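The drawer in my kitchen

Opinion, by Mehwish Kakakhel
13 February 2020

My neighbor asked me last month when she can buy a robot that tidies the house. She has three children and a job at night, so the question was serious. I work with packing machines for nine years and people think I must know such things. I told her "not soon," and she looked at me as if I was hiding one at home. So I want to give a longer answer than I gave her on the stairs.

In every kitchen I have known there is one drawer where everything goes. In mine there are rubber bands, a tape measure, two combs, the lid of a box we lost, and a small plastic dinosaur that belongs to my nephew. My hand goes in without my eyes and comes out with the tape measure. I do this while I talk on the phone. For me it is not work at all, and if somebody wanted to pay me for it I would be embarrassed.

For a machine it is very hard work. At the plant in Clerport where I am employed, we have arms that put cartons on a pallet, up to 60 in the time it takes me to drink a tea, and they are very good. But the cartons are all the same. They arrive in the same direction, on the same belt, and when one arrives turned by a hand's width the line stops and a person comes to turn it back. The person is often me. Visitors see the arm and say it is clever. I think the clever part was done by the people who made all the cartons equal.

A house has no equal cartons. A hairbrush is stiff at one end and full of bristles at the other. A dish can be clear enough that a camera sees what is behind it and not the dish. A soft toy changes its form when you take it. And these things do not stand apart from each other with polite distance, they lie one on another, and the thing you want is at the bottom or pushed against the wall, where fingers of metal have no space to go around it.
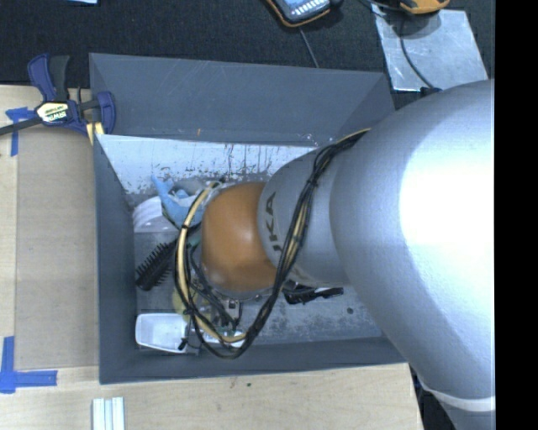
The arm itself is usually strong enough and exact enough for this. When we talk about robots we look at the arm, because it is large and it moves, but an industrial arm could repeat the same small motion long before I started in this business. What is missing comes before the motion and after it. Before, the machine must decide what is one object and what is two, and where to hold. After, it must notice that it has taken nothing, or two things together, and do something sensible about it. My nephew, who is three, does all this with his mouth full.

I should be fair. Things have improved, and faster than I believed when I was younger. Two years ago a small company called Fetenell let us try a picking system in one corner of our hall. We gave it a tub of mixed goods from the returns shelf. Of the first hundred tries, 79 were good. The engineers were happy, and they had reason, for the system had never met these goods before. But our shift leader looked at the other tries, the ones on the floor and the ones still in the tub, and asked who will stand beside it. We calculated it with a pencil. The person beside it would cost the same as the person who does it now, and then there is also the machine.

At home the calculation is worse. In a hall I can put a fence, I can fix the tub to the table, I can choose the lamps. My neighbor cannot put a fence in her living room. She also has no patience for a machine that is right 79 times in a hundred with her cups. A dishwasher is loved because it does one dull thing in a closed box, and we have agreed to do the loading and the unloading ourselves. If you look carefully, the loading is the picking problem, and it is still ours.

There is a firm, Watach, that shows a film of a home robot folding towels. I have seen it many times and I enjoy it. Still I would like to see the same film with the towels as they come from my basket – twisted, with a sock inside – and at the same speed as real life.

I do not write this to laugh at the people who try. I think the work on mixed bins of ordinary things is the most useful work in my field now, more useful than walking robots or robots with a face. If a machine can empty such a bin day after day, with things it does not know, then first the returns department will change, after it the laundries and hospital stores, and much later our homes. For the homes I would not promise my neighbor anything before her children are grown. In the meantime I have offered to take them on two evenings, and she accepted this more quickly than my opinion.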